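Trollia hand controller
Teach an arm a new task by doing it once yourself, from a chair across the room. Trollia runs in the Plalter simulator or on your own arm.

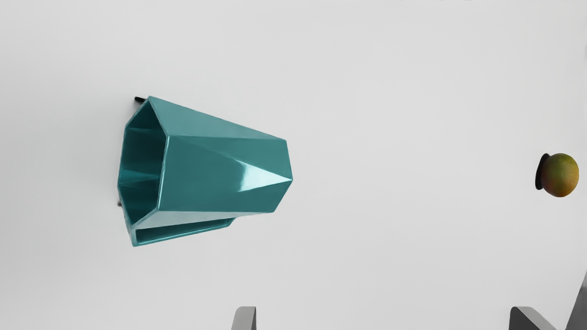
2 min read

Squeeze the grip and the fingers close at your pace – it feels great from the first try! Each session stores up to 66 demonstrations.

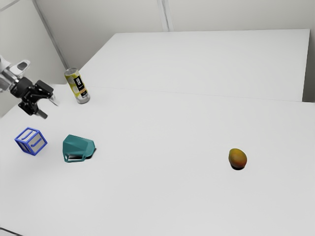

Trollia's rotation tracking is our favorite part. Turn your wrist and the gripper turns too. Try going for the can first, then the mango, way off on its own.

Part no. 3184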